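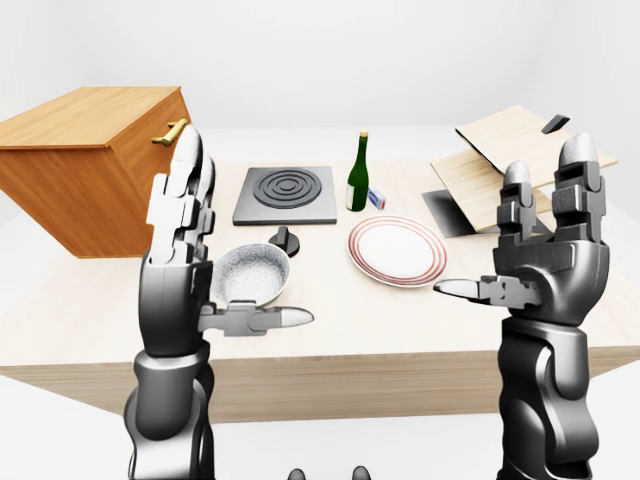 Workplace | Automation
2 min read

Monday, January 14, 2019

Kitchen staff at Flerkham, the contract caterer that cooks for the Pralov office park, started the week with a new job on the rota: robot teacher. Two-handed robot, called Sollis, goes onto the breakfast line in July. Until then it practices in simulation, on a virtual table with a stove plate, a bowl, a bottle and a plate, and the cooks tell the engineers what it's getting wrong.

The firm employs 955 people. 40 of them work the Pralov kitchens and no one there will be let go, Flerkham says. Hours are another matter. The early shift loses its first hour, and teh dishwashing crew will be asked to train on the new line or move to another site.

"I've plated breakfasts for years and never thought about my thumb," said Thongchai Rungrueang, shift lead, who now spends two afternoons a week at a screen. "Now I have to explain to somebody what the thumb does when you pick up a plate by the rim. It's slow. Some days I like it."

He gets paid the same rate for screen time as for kitchen time. Staff had asked for more. Talks on that go on next week.

Software comes from Thaweesak, a small outfit two floors up in the same building. It says the robot has to get through 2000 practice runs before it's allowed near a real burner. Plates first, then bowls, then the stove knob. Bottles are last on the list.

Not everyone is sold. One line cook, who asked not to be named, said the breakfast rush is mostly talking, who needs what and who is behind, and she does not see how that works with a machine in the middle of it. Management says the robot will have its own station at the far end, and cooks can stop it at any time.

A staff meeting is set for Thursday in the canteen, all shifts welcome. Questions can be left with the shift leads before then, in writting if possible.

Contact the newsdesk | Back to top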